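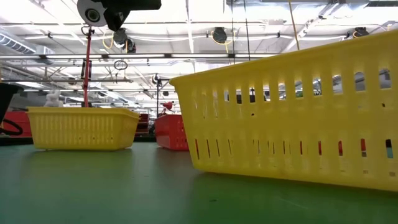 4.2 Baskets in the sorting room

The literature on household and small-workshop storage has a good deal to say about shelves, rather less about drawers, and next to nothing about the slotted plastic basket. We find this odd. Every home we visited owned at least one, and most owned several that had been bought for one purpose, used briefly for a second and then given over to a third that no member of the household could put a name to. Breathnach's survey of the Sterport households lists the basket under "miscellaneous containers", between the biscuit tin and the carrier bag full of other carrier bags. The present section tries to do it some justice.

Our interest is in what happens when baskets are put down, and in particular when they are put down near one another. Urquhart's field notes from Nornel make a distinction we have kept. A basket is "placed" if it stands on its own base on a surface and could be filled where it is. It is "parked" if it stands on, in or against another basket in a way that would have to be undone first. Parked baskets are very common. Asked about them, people tend to describe a placed basket that they fully intend to have by the evening.

Colour was expected to matter more than it did. In the Nornel interviews nearly everyone claimed a system: yellow for soft things, red for whatever was going out of the house, or the other way about. The systems were explained with confidence and, in two cases, with a diagram. When we later compared what people had told us with what their baskets contained, agreement was poor. One household in Melis had a strict rule that red baskets were for laundry, and also had no red baskets. We treat colour from here on as something people say about baskets, and size as something they do with them.

Size brings its own trouble. Large baskets go to the front of a table and stay there, as they are a nuisance to lift over the others, and the smaller ones are then arranged in whatever room is left. The person tidying seldom sees this as a decision. Hegarty (one of the present authors, and a man with a large basket of his own) calls the front one the landlord. We tried to find a more sober term and failed.
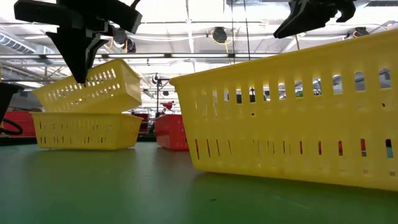
Figure 3. Slotted baskets on a green table. Left, a stacked pair; right, a large basket; a red one farther back.

Stacking deserves its own paragraph, if only for the length of time we spent arguing about it. Makers' leaflets, where these exist, assume that a basket stacked is a basket nested, sitting level inside its neighbour and taking up hardly more height. Practice is looser. In Figure 3 the upper yellow basket sits at a tilt on the lower one, its left end low and its right end raised, and by our coding the pair counts as one placed basket and one parked. Sheehan wished to code the upper basket as "neither", on the grounds that it had not made up its mind. He was outvoted, though his view is recorded in the coding manual, where it takes up most of a page.

The slots in the walls were the other point on which our coders differed. A slotted wall lets a person see that there is something in or behind a basket without quite telling them what it is. Several people in the Wemia group gave this as the reason they liked slotted baskets, and several more gave it as the reason they did not. One woman kept a solid-sided tub for anything she would rather not be reminded of, mostly mending. We had no code for this and have added one.

Of the 313 arrangements in the full set, 167 included at least one parked basket. We draw no moral from the figure. It may be that parking is simply what baskets are for, and that the level, separate, fillable basket of the leaflets is a thing met with mainly in leaflets. Coughlan has suggested that a parked basket is a form of saving, since the floor beneath it remains free for some later and better use. The later use, in the homes we went back to in August, was generally another basket.

Two limits should be noted. We did not weigh anything, so we cannot say whether a full basket is less likely to be parked than an empty one, though our backs have an opinion. We also left out baskets with lids, which behave like boxes and are dealt with in section 4.3.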